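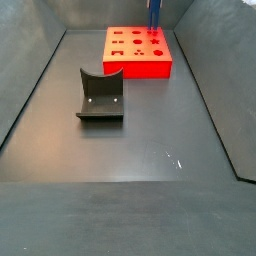
4.2 Pose Estimation and Insertion Control

The planner receives a single estimate of the sorter pose at the start of each episode and does not update it until the fingers are above the target cutout. Early tests showed that most failed insertions came from error in yaw, so we added a local correction step. The fixed camera image is cropped to the top face of the block, and the outlines of the nine cutouts are matched against a stored template. Matching all outlines together gives a steadier yaw value than matching the target alone, and it still works when the fingers hide part of the back row (Fig. 3).

The corrected pose is passed to the impedance controller, which runs the final descent at reduced stiffness. If the vertical force passes the contact threshold before the target depth is reached, the controller starts a spiral search in the plane of the top face. The search ends after 7 s and is logged as a failure.

We ran 50 episodes with the correction step and 50 without it, using the same start poses in both sets. The black holder stayed in the bin and was included in the collision model as a static mesh.

Figure 3. Workspace during the approach phase, with the fingers at the back row of the sorter.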